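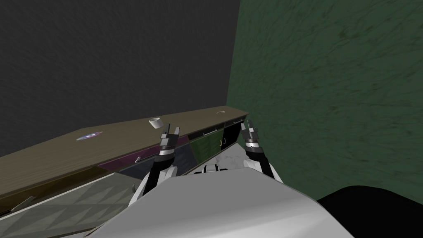
House rules for simulated kitchen work: a thread

Emlyn Gronow
Monday, September 5, 2022
3 min read

1/ A few of you asked me to post the rules our little group follows for two-armed robot work in simulated kitchens, so I made tea and sat down to write them out properly. They grew up over two years of arguing, mostly friendly, and I'm fond of every one of them (even the one I voted against).

2/ Start with both grippers open and empty. Every episode, no exceptions for short ones. The start up top is a good one: fingers apart on both sides, nothing held, and the little white cup still sitting on the wood-grain counter. If you begin with something already in the fingers, give it a separate task name, please.

3/ Write the task sentence before you run anything. "Pick up the white cup with the left gripper" is plenty. I used to write lovely long ones with the whole plan in them, and Lui, our review tool, flagged them one after another until I learned to stop after the object and the hand.

4/ Name things by what a stranger would call them. There's a flat round thing on that counter with a bluish-purple and pink center, and I could call it a plate or a coaster and defend either one over dinner. Our rule says pick the plainer word, so it goes in as "round disc" and we all get on with our day.

5/ If you can't tell what an object is from the robot's own view, say so in the notes. The thin white thing way down by the corner is the sort I mean. It might be a utensil, it might be a handle. "Thin white object, far right" is a perfectly respectable label and I wish more people would use it!

6/ Change the colors, keep the layout. We let the cabinet fronts go as wild as they like (magenta next to navy next to olive green, my mother would faint) but the counter and the handles stay put within a set. Mix the two kinds of change together and you'll spend a week working out which one upset your policy. I spent that week in July.

7/ Failures stay in the log. A dropped cup gets saved with its reason, same as a clean grasp. Our Flolska set has 1,035 episodes and I'd trust it a good deal less if they were all pretty.

8/ Report the number of tries next to the success rate, always. We ask for 80 per task before anyone puts a percentage in a slide. I know that's slow on an older machine, and I do sympathize, mine sounds like a hair dryer.

9/ Two people look over each new kitchen before it goes into Dinora, our shared library. One checks that doors open the right way and drawers don't slide through each other, the other reads the labels cold. Swap roles the next time. You'd be amazed what a fresh pair of eyes finds on a drawer handle.

10/ And mark it as simulation wherever it travels. File name, caption, first slide. We had one clip from Ukden go around without the tag and I was answering kind but confused emails for ages.

11/ If your group does number 6 differently I'd dearly love to hear how, especially if you vary the lighting in the same pass. Replies are open and the kettle's back on.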